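Visit report: bimanual cloth handling at the Tremblay lab, Jultville

January 3, 2026

In November I spent a day at the Tremblay lab in Jultville, where Thérèse Gagnon's group works on two-arm manipulation of fabric. The visit was arranged through Ruvholm, which supplies textile samples to the project and wanted an outside reading of the results before renewing. These are my notes, lightly edited.

The lab occupies the ground floor of a former print works. Most of the floor is taken up by enclosed cells with pale gray walls, each built around one work surface and one pair of arms. Balakrishnan Salian, who maintains the cells, started with the lighting. The first version of the setup stood in the open room, and the policies trained there lost accuracy in late afternoon when the sun reached the table. Enclosing the arms removed most of that effect. He keeps the earlier logs and showed me the two curves side by side.

The research question is narrow. A cloth starts crumpled in a bin. The arms must take it out, find two usable grasp points and lay it flat on the board. Folding is a separate task with a separate policy, and the group does not report the two together. Gagnon was firm on this point. A combined score, in her view, hides the stage at which the failure occurs, and nearly all of their failures occur before the cloth is flat.

The method is imitation learning from teleoperated demonstrations. The current training set holds 3,028 demonstrations, of which 1,848 were kept for the model discussed during my visit. The rest were excluded for one of two reasons: the operator paused for too long in mid-motion, or the cloth left the board. Nuria Sisay, who did the filtering, has since begun to doubt the first criterion. Some of the long pauses come just before a regrasp, and removing them may be removing the examples the policy most needs. A run with those episodes restored was in the queue when I left.

Evaluation is done in blocks of 40 trials per cloth. The starting state is set by dropping the cloth into the bin from a fixed height, which gives a reasonable spread of configurations but does not make them repeatable. I asked whether they had considered a fixed set of starting states matched by overlay image. They had, and gave it up as too slow. Sheldon Turcotte ran a small comparison and found that the overlay method took longer to set up than the trial took to run.

The main result concerns regrasping. The earlier policy pulled the cloth from the bin, took a corner in each gripper and spread it in one motion. If one corner was wrong, the result was a twisted sheet and the policy had no way back. The present policy is allowed to put the cloth down, release, and take hold again at a new point. It is slower. On the light cotton samples the gain in flatness is small. On the heavier samples it is large enough that the group has stopped running the old policy on them.

Dark fabric remains the weak case. Folds in black cloth produce little contrast in the camera image, and the policy tends to treat a double layer as a single one. The patterned board helps with the outline of the cloth but does nothing for its interior. Salian has tried a low side light, with mixed results — it brings out the wrinkles but also adds glare from the metal parts of the cell. Depth sensing is the obvious next step, and Gagnon said it is planned, without giving a schedule.

I watched several sessions from the operator's desk. The grippers are plain two-finger units with no tactile sensing, so grasp success is judged from the camera views and motor current alone. The current signal is noisy on thin cloth. Sisay plots it live during evaluation and uses it mainly to spot dropped grasps afterward.

The weakest part of the work, in my opinion, is the range of cloth shapes. Nearly all the samples are rectangular. The group's own draft lists this as a limitation, and Bjartur Stougaard of Wallumthorpe, who reviewed it before I did, made the same comment. Garments with sleeves are out of scope until the flattening stage is more reliable.

My recommendation to Ruvholm was to renew, with a request that the next sample set include more dark and heavy fabrics. The group has agreed to report those separately from the cottons, with the flattening and folding scores kept apart as before.

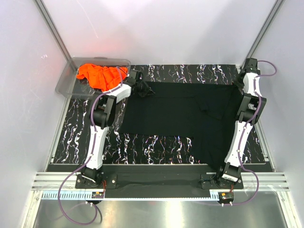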